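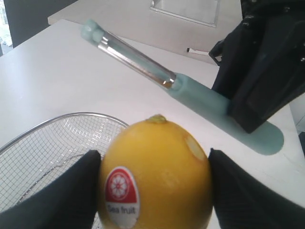

## The Understudy

Rochelle Paewai had read the press release twice and still didn't believe it. Drarnell Pictures was announcing a new leading man, age 22, star of nothing, heir to everything. He'd been chosen from 3079 hopefuls. She had covered film in Altville long enough to know that hopefuls were never counted by anyone who could count.

"He's the next Tuvard," her editor said.

"We had one of those in March."

Tuvard was 61 and still jumping off trains, or his double was. His last picture had closed in nine days. The studio called that a limited engagement. 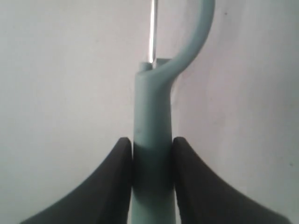 *Lunch hour, Altville.*

She went to the screening anyway. The Pomare seated 241 and the studio had filled it with cousins, who clapped when the boy walked in, clapped when he took off his jacket, and clapped again when he found it. He had good teeth. He said every line as if it had been handed to him through a car window.

Then, in the seventh reel, he sat on a hospital bed and listened to his screen father lie to him. He didn't do anything. Rochelle put her pen down, which annoyed her.

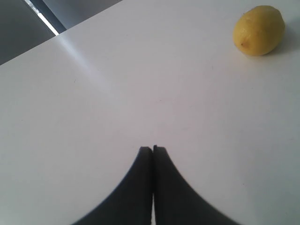 Declan Doolan thought it was an accident. The kid had forgotten his line, he told her in the lobby, and the director had been too cheap to shoot it again.

"Probably," she said.

"You're going to be nice about it, aren't you?"

"I'm going to be nice about 40 seconds of it." 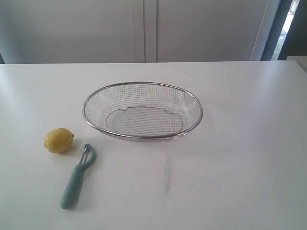 Photo: Altville staff

She filed at midnight. The editor cut the 40 seconds and kept the teeth.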